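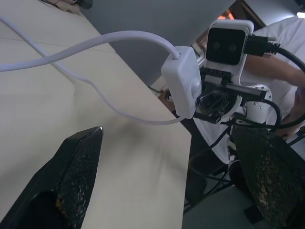

The company Gillo has released a new version of Irano, its software for planning the movement of two robot arms that share one table. The main change is in how the program treats things that are attached to an arm but are not in the arm model. A depth camera at the wrist is easy to model as a solid box, but the cable which leaves it in a wide loop is not, and older versions simply ignored it. Irano now keeps a soft zone next to each wrist, and the planner pays a cost for entering it – the path is still allowed when no better one exists.

According to Danuta Tokarz, who leads the planning work, the test set has 400 recorded motions. The old version brought one arm into the cable space of the other in 13 of them. With the new version this number is 6.

The second change concerns close work, when the tips of both grippers come almost together over a small part. In this situation the planner now slows both arms on a common clock, so that one arm does not wait for a message from the other.
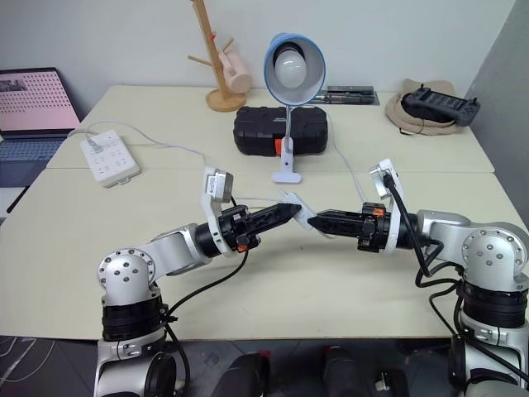 ## Availability

Users of the previous version can update now. Support for arms of different length is planned for July, says Bogdan Kołodziej, who maintains the driver package.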